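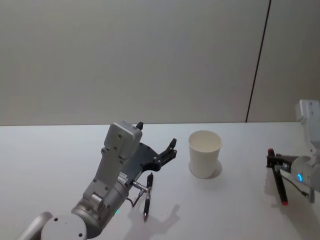

White tabletop against the grey wall.

Notebook entry, April, opened 8:40 a.m.
Subject: Storna toasted oat flakes, 400 g carton. Liner comparison and crispness on storage.
Entered by: Dardo Leiva

Purpose

To establish whether the Landex liner holds the Storna flake at an acceptable texture for as long as the current liner, once the carton has been opened and reclosed in the manner of an ordinary household. The closed-carton work was entered earlier in this book and is not repeated. The two liners could not be separated on that work, and the question before us is confined to the opened pack.

The matter was raised by the packaging group following consumer correspondence that the flakes "go leathery" before the box is finished. The correspondence does not distinguish between households that fold the liner and those that leave it standing open. We have therefore run both conditions.

Materials

Cartons were drawn from a single production run. Half were packed in the current liner and half in the Landex liner, both heat-sealed on the pilot line. Seal appearance was acceptable on both. The Landex film is noticeably stiffer in the hand and does not lie flat after folding. I record this here because it bears on the results.

Liva granola was carried as the comparison product, in its own pouch, on the grounds that its zipper closure has given no difficulty in previous work. It is a heavier, oilier product with a lower flake fraction, and its texture scores should not be set directly beside those for Storna.

Milk for the bowl test was partly skimmed, from one lot, held in the refrigerator until portioning.

Procedure

Opened cartons were held in the humidity cabinet at 37 degrees. Colleagues have questioned this temperature, and the objection is a fair one. It does not represent a kitchen cupboard in any season. It was selected to shorten the study and to agree with the earlier closed-carton work, and any shelf life derived from it must be treated as comparative only.

Each carton was opened daily, one serving was removed by pouring, and the liner was then either folded twice and tucked beneath the carton tab or left unfolded with the tab closed. Cartons were returned to the cabinet immediately. Servings were transferred to lidded jars for the panel and for moisture determination by oven loss.

Panel assessment was carried out by 9 trained assessors in the tasting booths under the usual lighting. Dry flakes were assessed first, for first-bite crispness and for tooth-packing. The bowl test followed, with milk added by the server and the flakes assessed at 3 minutes. Water and plain crackers were provided between samples. Samples carried blind codes, and the order was rotated.

Observations, morning session

Dry flake, current liner, folded: crisp, clean break, toasted aroma still distinct. No comment from the panel beyond the usual remarks about salt.

Dry flake, current liner, unfolded: first bite softened, with a tendency to bend before breaking. Several assessors used the word "stale" on their sheets, although the aroma scores do not support staleness in the sense of oxidation. I believe the word is being applied to texture. The glossary should be reviewed with the panel before the next session.

Dry flake, Landex liner, folded: softer than the current liner in the same condition. This was not expected. The barrier figures supplied with the film would lead one to predict the reverse.

Dry flake, Landex liner, unfolded: not distinguishable from the current liner left unfolded.

Liva granola: crisp, clusters intact, slight honey note. As before.

Oven loss agreed with the panel ranking in every condition. The worksheets are filed with the moisture records and the values are not copied here.

Remarks on the folded Landex cartons

On returning to the cabinet after the morning session I examined the folded Landex cartons before opening them. In each, the fold had risen and the liner had worked partly free of the tab, leaving a gap at one corner. The current liner had stayed where it was put. My present view is that the film itself is performing as claimed and that the pack is losing its advantage at the fold. The stiffness noted under Materials would account for this.

Qiu, reading the draft of this page, observed that a household would very likely press the liner down more firmly than our procedure calls for, or would use a clip. The first point is accepted. The second lies outside the present study, although a clipped condition would be inexpensive to add and would settle whether the fold is at fault.

Observations, afternoon session

Bowl test only. Differences between liners were much reduced once milk was added. Flakes from the unfolded cartons collapsed earlier and left more fragments in the bottom of the bowl, and the milk was described as cloudier. Flakes from folded cartons, either liner, retained some bite at the centre. The panel was divided on whether the flavour of the remaining milk was affected, and the scores are too scattered to report.

One sheet was returned with two sample codes transposed. The assessor identified the error before leaving the booth and the correction was initialled by both of us. The original entry remains legible.

The Liva granola was not included in the bowl test, as it is generally eaten with yogourt and we have no agreed method for that.

Deviations

The cabinet door was found ajar on one occasion during the holding period. The chart shows a short dip in temperature with recovery. All cartons were exposed equally and none has been excluded.

The colour of the carton interior differs slightly between the two pack types owing to a change in board stock. Assessors do not see the cartons, and no effect is anticipated.

Actions

Repeat the folded condition for both liners with a clip fitted, all other steps unchanged.

Ask Landex whether the film is available in a softer grade with the same sealant layer. Request a short roll only.

Revise the panel glossary so that "stale" is reserved for flavour and "leathery" is defined by reference sample. Qiu to prepare the reference by conditioning flakes over the salt solution.

Retain the remaining unopened cartons in the ambient store, labelled for this study. They are not to be taken for the staff kitchen.

No recommendation on the change of liner is to be issued from this entry. Page closed 4:15 p.m., D. Leiva. Read and understood, Qiu.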